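Home | Contents | Chapter 4 | Chapter 5 | Chapter 6 | Index

Irena Kaczorowski
Revised August

Chapter 5
Working Rules for Arms in Lived-In Rooms

I learned most of what's in this chapter the slow way, in Plaltville, in a house with narrow hallways and far too many breakable things on the walls. Before that I had only worked in a proper lab, with a painted line on the floor and a big red button every few steps. I thought I was careful. Then I spent my first morning in a real room and found out that my carefulness had mostly belonged to the building (the painted line was doing a lot of it for me!).

So this chapter is about rules. I know, I know. Students tend to skip ahead to the control material in Chapter 6, and Jummai Adeyemi, who taught this course before me, used to hold the Chapter 6 handouts back until everyone had turned in a room sheet. I've kept her habit. You'll need a finished sheet before you go on.

A word about formal standards first. There are published safety standards for industrial robots, for collaborative work and for personal care robots, and your site will tell you which ones apply to it. Read them. They are drier than this book and they outrank it. What I'm giving you is the layer underneath, the house rules a small team agrees on and then sticks to. Ours started as one page written by Zofia Sobczak and taped to a door. It now has nine rules, and we'll take five of them here and leave the paperwork ones for the appendix.

Here's the thing I'd like you to hold on to while you read. A rule has to be something a tired person can check at four in the afternoon. "Be aware of your surroundings" can't be checked. "Walk the reach of the arm with your own hand before power goes on" can, and it takes a couple of minutes, and you'll feel silly doing it. Do it anyway.

The other thing is that rules go stale. Konrad Wilczyńska and I once argued for most of a lunch over a rule about loose cables that had been written for an arm we no longer owned. He wanted it gone, I wanted it kept, and we ended up rewriting it for sleeves and covers, which do much the same kind of mischief when they bunch up at a joint. Put a review month on your own list. Ours is August, when the house is quiet.

Case notes in this chapter come from the Nultatus trials, which Felicja Czarnecka ran for Mathebula over two summers. She logged 665 sessions and let me read every page of the log, coffee rings and all. Over and over the entries come back to plain stuff – somebody moved a chair, somebody stood where the operator couldn't see them, somebody assumed the other person had their hand on the stop. Very little of it would have been helped by cleverer software, and I say that as someone who likes clever software a lot.

Before you start on the rules, pick a room you know well. A kitchen is good, a bedroom is fine. Draw it from above, then draw it again from the side, at the height an arm would work. The second drawing is the one people leave out, and it's where the shelves, hooks, mirrors and flowers live. Keep both drawings next to you, since each rule asks you to mark something on them. If you're sharing the Fendari bench with another pair, draw your own room all the same.

Look at the walls as well as the floor. An operator in a headset needs the layout settled in advance, and anything that sticks out from a wall at working height belongs on the side drawing, small fixtures included.
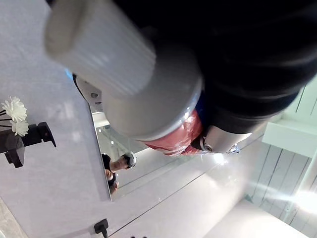 5.1 Rule One: Walk the Reach

Stand where the base will stand. Stretch your arm out and turn slowly, then do it again with a stick cut to the full length of the robot's reach, gripper included. Whatever the stick touches goes on your drawing with a circle around it. Whatever it nearly touches goes on too, with a dotted circle. Have your partner repeat the walk without looking at your sheet, and compare the two before anyone reaches for the power switch.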